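What Is Impostor Syndrome?

Have you ever won a prize, or been picked for a team, and thought, "They made a mistake. I'm not good enough"? That feeling has a name. It is called impostor syndrome.

An impostor is a person who pretends to be somebody else. People with impostor syndrome aren't pretending. They did the work, but they still worry that other people will find out they don't belong.

It isn't an illness. Plenty of grown-ups have it, including teachers, doctors and scientists. It often comes along when you start something new – a new school, a harder math group, a first solo in the choir. 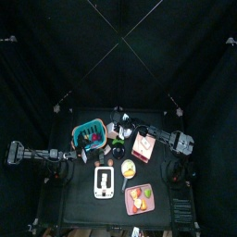 Lowri Trevor wrote in to say that she got 20 out of 20 on a spelling test in May and told everyone it was luck. She had practiced the words for five nights.

Luck doesn't spell 20 words. Practice does. When the feeling comes, try writing down what you did to get where you are. Keep the list somewhere you can find it. 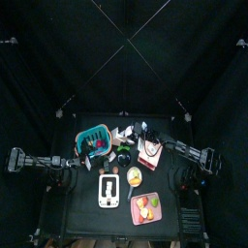 You can also tell someone you trust. Ask if they have ever felt the same way. Many people will say yes, and some will have a story about it.

When somebody says "well done," you don't have to argue. You can just say "thank you" – even if it feels strange the first few times.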